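COMMUNIQUÉ DE PRESSE

Cluten, le 16 juin 2020

Les écuries de Gerent ouvrent à Cluten une piste de vie pour les chevaux retraités et convalescents

Les écuries de Gerent ont le grand plaisir d'annoncer l'ouverture de leur site de Cluten, entièrement consacré aux chevaux âgés, aux chevaux au repos et à ceux qui reprennent doucement le mouvement après un arrêt. Le domaine s'étend sur 32 hectares de prairies, de haies et de petits bois, et sa pièce maîtresse est une piste de 961 mètres qui fait le tour des anciens herbages avant de redescendre vers le ruisseau. Les chevaux y vivent dehors, en groupe, jour et nuit, et y marchent à leur guise pour aller du foin à l'eau, de l'eau à l'abri et de l'abri à l'endroit du talus où il y a toujours un peu de vent quand les mouches deviennent pénibles.

Ceux qui connaissent Gerent savent que l'idée nous trotte dans la tête depuis longtemps. Notre première écurie, celle du bourg, a été pensée pour des chevaux de selle au travail, avec des boxes, un manège et des paddocks qui rendent de bons services mais qui restent des paddocks. Au fil des années, nos pensionnaires ont vieilli en même temps que leurs cavaliers, et nous avons vu arriver les dos raides du matin, les membres qui s'engorgent quand il pleut trois jours de suite, les chevaux qu'il faut faire marcher en main vingt minutes avant de les voir allonger le pas. Nous avons beaucoup marché en main, à Gerent. Nous avons fini par chercher un terrain où les chevaux marcheraient d'eux-mêmes.

Le terrain de Cluten s'est présenté un peu par hasard, au détour d'une conversation sur un prix de foin. C'était une ancienne exploitation laitière, avec des clôtures fatiguées, une belle grange et des haies que l'on avait eu la bonne idée de ne jamais arracher. Les travaux ont commencé à la sortie de l'hiver. Ils se sont ralentis en avril, comme tant d'autres chantiers cette année, et nous remercions du fond du cœur les entreprises locales qui ont repris le fil dès qu'elles l'ont pu, avec une bonne humeur qui nous a fait du bien à tous.

Une piste, et des sols choisis avec soin

La largeur de la piste varie beaucoup. Elle se resserre le long du bois, où les chevaux passent à deux de front, et s'ouvre largement près des points de foin pour qu'un animal moins sûr de lui puisse toujours contourner ses camarades. Les sols changent aussi : herbe rase sur la partie haute, sable dans la zone de couchage, gravier roulé autour des abreuvoirs, et une courte portion de cailloux plus francs que les pieds sensibles peuvent éviter par une dérivation en terre. Cette dérivation ne figurait pas dans les premiers plans. Elle a été ajoutée après une visite avec notre maréchal-ferrant, qui nous a fait remarquer, avec beaucoup de tact, que nous avions dessiné la piste pour des chevaux de cinq ans.

La pente a demandé davantage de discussions encore. Une montée douce fait travailler l'arrière-main et le dos, ce que nous recherchons pour des chevaux restés longtemps à l'arrêt, mais une descente glissante peut ruiner en un instant des semaines de patience. Le tronçon qui mène au ruisseau a donc été repris en lacet, drainé sur toute sa longueur et bordé de lisses en bois. Il peut être fermé séparément les jours de gel ou de grosse pluie, et les chevaux disposent alors d'une boucle plus courte sur le plateau. 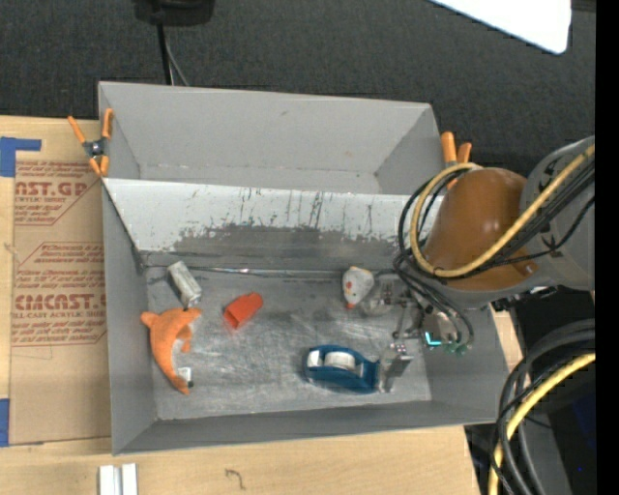 Une propriétaire venue visiter le domaine nous a confié qu'elle craignait surtout pour sa vieille jument les bousculades autour du foin, et qu'elle était repartie plus tranquille en voyant la place laissée entre les points de distribution. Elle nous a aussi demandé de prévoir un banc à mi-parcours, pour les humains cette fois. Le banc est commandé, et nous lui en réserverons volontiers la première place !

Du foin en petites quantités, de l'eau à bonne distance

L'abri principal porte le nom de Myklebust, qui était déjà celui de la parcelle sur laquelle il est construit et que nous n'avons pas eu le courage de changer. Il est ouvert sur deux côtés, ce qui permet à un cheval de toujours trouver une sortie, et son sol est couvert d'une litière épaisse où l'on peut se coucher de tout son long. Les chevaux âgés dorment parfois mal lorsqu'ils hésitent à se coucher, de peur d'avoir de la peine à se relever, et nous tenions beaucoup à ce que cet endroit soit moelleux, sec et suffisamment vaste pour qu'on n'y soit pas dérangé.

Le foin est distribué en filets à petites mailles, répartis le long de la piste et déplacés régulièrement. Les chevaux qui n'ont plus les dents pour mâcher de longues fibres reçoivent leur ration trempée dans un enclos à part, à heures fixes, sous l'œil d'une personne de l'équipe qui reste jusqu'à la fin du repas. Cela prend du temps. Certains de nos anciens mangent avec une lenteur de gourmets, s'arrêtent pour regarder passer un tracteur, puis reprennent – et personne ici ne songerait à les presser.

Pour l'eau, nous avons travaillé avec la maison Idevau, qui a étudié le tracé des conduites et posé des abreuvoirs à niveau constant, protégés du gel. Ils ont été placés volontairement loin des points de foin, de façon que les chevaux aient une bonne raison de se remettre en route plusieurs fois par jour. Le ruisseau reste accessible par un petit gué empierré, très apprécié pendant les essais par les chevaux qui aiment garder les pieds au frais.

Un accueil progressif, en petit groupe

Le site accueillera 14 chevaux, et nous n'irons pas au-delà. Ce choix a été fait avec l'ensemble de l'équipe, en pensant à la qualité de l'herbe autant qu'à celle de la vie en troupeau. Les premiers arrivants viennent de notre écurie du bourg et se connaissent depuis longtemps. Les suivants seront intégrés un par un, après un séjour dans un enclos voisin qui permet de faire connaissance par-dessus la clôture, de se renifler, de couiner un peu et de constater que l'autre n'est pas si terrible.

Chaque entrée sera précédée d'un échange avec le propriétaire et d'un examen par le vétérinaire traitant. Pour les chevaux en convalescence, c'est lui qui fixe le moment où la piste devient possible, et sur quelle longueur. Nous disposons de deux enclos de repos, attenants à la piste, où un cheval peut rester au calme sans perdre de vue ses compagnons. Il nous paraît important de le dire clairement : Cluten est un lieu de vie, où l'on observe beaucoup et où l'on prend son temps, et les soins y restent du ressort des professionnels choisis par chaque propriétaire. Une salle fermée et éclairée, dans l'ancienne laiterie, est à leur disposition pour travailler au sec.

L'équipe tient pour chaque cheval un carnet où sont notés l'appétit, l'état des pieds, la manière de se lever le matin, la souplesse dans les tournants et toutes ces petites choses que l'on oublie si vite quand on ne les écrit pas. Les propriétaires peuvent le consulter sur place et y ajouter leurs propres remarques. Nous les y encourageons vivement, car ils connaissent leur cheval mieux que nous et remarquent souvent avant tout le monde qu'il porte la tête un peu plus bas ou qu'il rechigne à tourner à gauche.

Les visites et les journées pratiques

Les propriétaires ont accès au domaine toute l'année, en journée, et peuvent panser, promener ou simplement tenir compagnie à leur cheval aussi longtemps qu'ils le souhaitent. La sellerie a été installée dans la grange, à côté d'une petite pièce chauffée avec une bouilloire, des tasses dépareillées et un canapé dont nous ne garantissons pas la propreté.

Pour les personnes extérieures, les visites se font pour le moment sur rendez-vous, en petit groupe et dans le respect des consignes sanitaires en vigueur. Nous vous demandons de laisser les chiens à la maison et de ne rien donner à manger aux chevaux, même une carotte, plusieurs d'entre eux suivant un régime strict. De bonnes chaussures sont recommandées, le bas de la piste restant humide une partie de la saison.

À l'automne, si les circonstances le permettent, nous aimerions proposer des journées pratiques ouvertes à tous, autour de l'alimentation du cheval âgé, de l'entretien des haies et de la remise en mouvement après un repos prolongé. Le programme sera affiché à l'écurie du bourg et envoyé à toutes les personnes qui en feront la demande.

À propos des écuries de Gerent

Les écuries de Gerent sont une structure familiale de pension et d'enseignement, attachée à la vie en extérieur et au travail patient des chevaux de tous âges. Elles réunissent désormais l'écurie du bourg, qui poursuit ses activités habituelles, et le domaine de Cluten.

Contact presse et demandes de visite : bureau des écuries de Gerent, à l'écurie du bourg, tous les matins. Les journalistes qui souhaitent parcourir la piste sont les bienvenus sur rendez-vous, et nous leur prêterons des bottes.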